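Subject: Re: [fladton-rail] Semwal siding and the slow order

Bhupendra Rathore wrote:

> Does anyone on the list know what is going on between Brano and the
> river bridge? The morning local has been crawling through there since
> February and my wife sat at the Mill Street crossing this week long
> enough to finish her coffee. I heard at the feed store that the line
> is being shut down past Semwal. I also heard it is only a tie job.
> Those can't both be right.
>
> Also, is the siding at Semwal still in service? There were two
> covered hoppers on it for most of the winter and now the switch has
> a lock on it I haven't seen before.
>
> Bhupendra

Bhupendra,

It is a tie job. I talked to the section foreman on Monday's crew call list and then to the office in Fladton, and they told me the same thing, so I am fairly comfortable passing it along.

The Rerkness Short Line put a 10 mph slow order on the track from the east switch at Brano to the west end of the river bridge after the winter inspection. The inspector found clusters of bad ties on the curve below the grain elevator and wide gauge in two places. Gauge that far out on a curve gets you a car on the ground sooner or later, and that curve has a steep fill on the outside with the creek at the bottom. They could have taken it out of service. They chose to slow everything down and keep the elevator supplied until the ties came in.

The order was for 1,886 ties. They arrived by truck and are stacked behind the old depot at Brano. If you drive out there, please stay on the road side of the fence. The gravel area looks like public parking and it isn't.

The work will go from the Brano end toward the bridge. The crew expects 19 working days if the weather holds. They plan to start after the morning local clears and give the track back before the afternoon train, so there should be no full closure except for one stretch at the curve, where they need to pull the rail in and regauge. The elevator knows about that one.
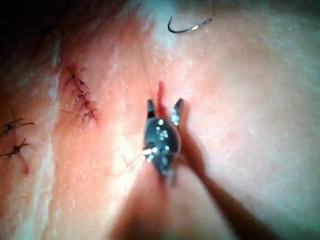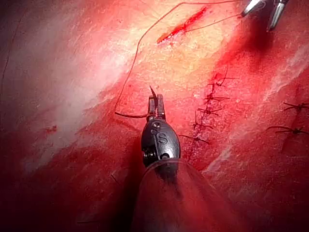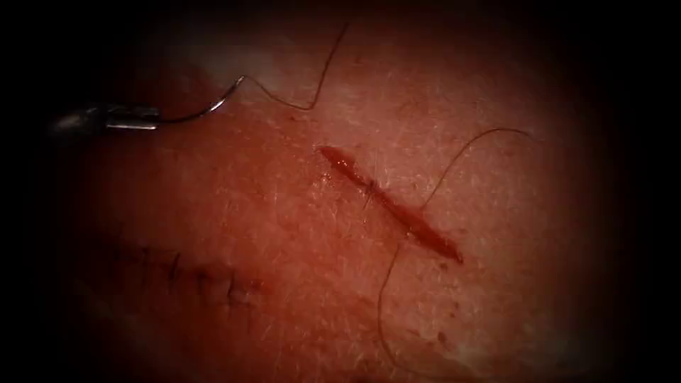
On Mill Street, the delays come from the slow order and from the length of the train. The local has been running up to 32 cars out of Fladton this spring because they combined two turns into one. At 10 mph a train like that ties up the crossing for a while, and if the conductor has to stop and line the switch at Brano the rear end is still sitting across the road. I asked whether they could hold the cut west of the crossing until the switch was lined. The answer was that they would rather not start a loaded train on the grade there, but they would talk to the crew about calling ahead so somebody can be at the switch. I would not count on it before the ties are in.

If the gates are down and no train is in sight for a long time, call the number on the blue sign on the signal mast. It has the crossing number on it. Calling the sheriff only means the dispatcher there has to call the railroad, and they have asked people in the past to skip that step. And please don't drive around the gates. I saw a pickup do it twice last month.

As for Semwal, the siding is out of service but not retired. The two hoppers were bad orders waiting on a wheelset, and they went back to Fladton for repair. The lock is there because the switch points are worn and they don't want anyone using it until that is looked at. It is not in this year's budget. The office said it would cost them a good deal more than the $3,000 they had set aside for switch work, and they spent that on the one at the elevator.

I think that lock is where the shutdown story came from. People saw cars leave, then a lock go on, and put it together with the slow trains. There is no abandonment filing for anything past Semwal that I can find. I looked for one last night and will look again at the end of the month. If the railroad did want to drop that end of the line it would have to give public notice, and I would post it to the list the same day.

Two other things while I am writing.

The pole line along the county road is coming down between Semwal and the bridge. It has been dead for years. If you want insulators, ask in the Fladton office before the contractor gets there. They gave me a release form to sign and it took five minutes. Do not walk the right of way and help yourself.

The employee timetable that somebody asked for in an earlier thread is the old one, from before the Rerkness took over, and the mileposts in it do not match the ones on the ground now. Brano is off by almost a mile. I have a marked-up copy with the current numbers penciled in. I can scan the pages for our end of the line if there is interest, but it will have to wait until I get the scanner back from my brother-in-law.

If anyone is out near the curve once the work starts, I would like to know which days the tamper is there. The crew usually parks it overnight on the elevator track at Brano, and you can see it from the road.

Walt
(east of Brano, milepost 14 in the old book)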